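How to Check a Hospital Bill After Surgery

Print this page | E-mail this page

Posted 16th February

The first bill after an operation is often a summary with a few big totals on it. You need more than that before you pay.

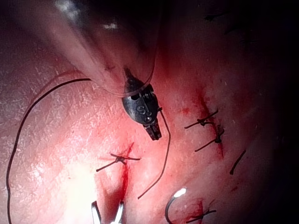 What to gather first

Find your discharge papers, the statement from your insurer and anything you signed at admission. If you paid a deposit, find the receipt too. Put them in one folder with a sheet of paper on top for notes.

Step 1. Ask for the itemized bill

Call the billing office and ask for the itemized bill for the whole stay. Say "itemized" and give the account number, not your date of birth alone. At Sondgate they mail it. At Kendier you can download it, but the link is under Messages and not under Billing. Mine ran to 40 lines for a two-night stay.

Step 2. Check the dates

Go down the date column with a pencil. Nothing should fall before you were admitted or after you left, apart from lab work done ahead of time. Look hard at the day you went home. Some plans don't pay a room charge for that day.

Step 3. Look for doubles

The same item on the same day may be right. Drugs are given more than once. Operating room time, anesthesia and recovery room should be easier to match up, so circle any that show up twice. Supplies are harder — a kit may be billed whole and its contents billed again farther down.

Step 4. Compare it with the insurer's statement

The line that matters is "patient responsibility." If the hospital wants more than that, don't pay the difference yet. Call the insurer first and ask if the claim is still open. The surgeon and the anesthesiologist may bill separately, so do this for each one.

Step 5. Put your questions in writing

A phone call is fine for small things. For anything over $1,000 send a letter, keep a copy, and list each line by date and code. Ask for the account to be put on hold while they look at it. Write down who you spoke to and when.

Reader comments

Vallejo reader: They had me down for a private room. Took two letters but it came off in May.

gm_porch: Our Sulari plan wanted the codes, so get those on the first call.

tess40: What if the surgeon's bill comes months later? Same steps?

Related items
How to Read an Insurance Statement
Setting Up a Payment Plan
What to Pack for a Short Hospital Stay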